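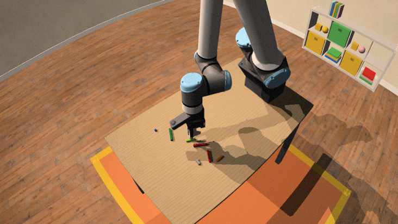
Source: simulator render, Triltby robotics club. Posted by Szymon Szulc.

Thread on where our club project stands before the fall demo. I do the grasp planning, so most of this is about picking up bars.

The task is called Prado. An arm on a tabletop has to pick up small colored bars one at a time and sort them by color. We do everything in simulation first. The club shares a single real arm with two other groups and we get it on alternate weeks.

Team is four students: me, Odair Sampaio on the simulator, Nivaldo Pacheco on vision, Elaine Fontes on logging and the test harness. Kęstutis Raudsepp is our faculty adviser and signs off on anything that runs on hardware.

The layout in the picture is one of our harder ones. The gripper is over the short lime green bar, with a red one lying just beside it and a second red one a bit farther along. Put the fingers down at the wrong angle and you push the neighbor.

Our first planner only looked at the target bar. It found the long axis, turned the wrist to match and went down. On a table with one bar that's fine. On a table like this it bumped things a lot.

The version we have now, Pallcombe, checks the space on both sides of the target before it picks an angle. If neither side is clear it moves on to another piece and comes back later.

Numbers. We ran 900 simulated picks over the summer, same table, random layouts. The old planner touched a neighboring piece in 401 of them. Pallcombe touched one in 324. Better, but I expected a bigger drop.

Elaine went through the logs for the 324. A lot of them are cases where the angle was fine on paper and the fingers opened too wide on the way down. The planner treats the fingers as closed until the last moment. That was my mistake, from July, and I'm fixing it this week.

Shadows are the other problem. The arm throws big soft ones over the table, and in this layout the orange bar and the lower red bar are right at the margin of one. Nivaldo's color check used to read a bar half in shade as two pieces.

He tried raising the light in the simulator and it worked, and then Kęstutis asked what we planned to do about the lights in the real lab. So the shadows went back in.

What Nivaldo does now is compare hue and mostly ignore brightness. Reds and oranges still get mixed up sometimes. The light grey piece is the worst, as there isn't much hue to go on.

Someone asked about the room. The shelves and the orange mat are from a kids' playroom scene Odair set up. He wants the vision code to cope with colored stuff in the background – yellow bins, books, a pink ball – before it ever sees our lab.

Also asked: why bars and not cubes. A cube can be gripped from more directions. A bar makes you get the wrist angle right, and that's the part we're being graded on.

Next steps: finger width fix, rerun the same 900 layouts, then 5 picks in a row on the real arm with Kęstutis watching. If that goes OK we start on Rerno, which is the same task with pieces allowed to touch.

Code isn't public yet. Odair wants to clean up the scene files first. I'll reply to this thread when the rerun is done.

Last updated: Sat 21 September

More from this author
Wrist angles, and why ours were off by a quarter turn
Reading Elaine's log format
Prado: the first layouts
Sharing one arm between three groups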